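Projects > Kitchens > Ultedholm galley > Gallery

Ultedholm galley kitchen: sink and dishwasher

Vorken fitted this kitchen in September for a flat in Ultedholm. The owners wanted a plain white run of units with the washing-up kept in one place, so the sink and the dishwasher went in close together. The pictures on this page cover that end of the room. The rest of the kitchen is on the Brurov page.

The worktop

The top is glossy white, with a stainless steel sink set into it and a chrome tap at the back. The dishwasher goes under the counter.

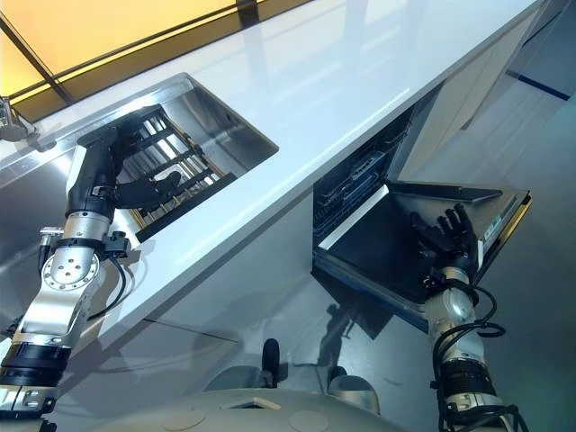
We were asked to keep the walk between the two as short as possible. In the old kitchen the machine was on the opposite wall and plates dripped across the floor every evening. The new layout took 2 visits to measure and one long day to fit.

The sink and rack

A black wire rack sits down in the basin, with a single white plate standing in it. The front edge of the worktop is rounded, and the cabinet panels below are smooth and white.
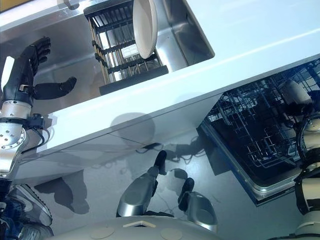 Light and finish

Gloss white shows fingerprints more than a matt top does, and we say so to every customer. A soft cloth and warm water will deal with most marks. The yellow and orange light along the far side of the counter shows faintly in the polished surface, and the steel picks up reflections as well. 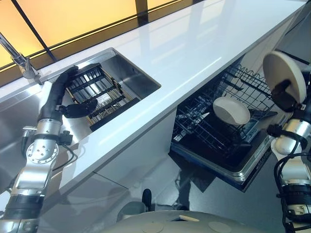

The owners also looked at a grey top from Szczepańska, which would have added 400 to the bill and another 20 days to the wait. They stayed with white. Spare panels in the same finish can be ordered from us for as long as the range is made.

More than 22 other kitchens are in the gallery, sorted by layout.

Shares: 22 | Comments: 2

© Vorken Kitchens | Contact us | Back to top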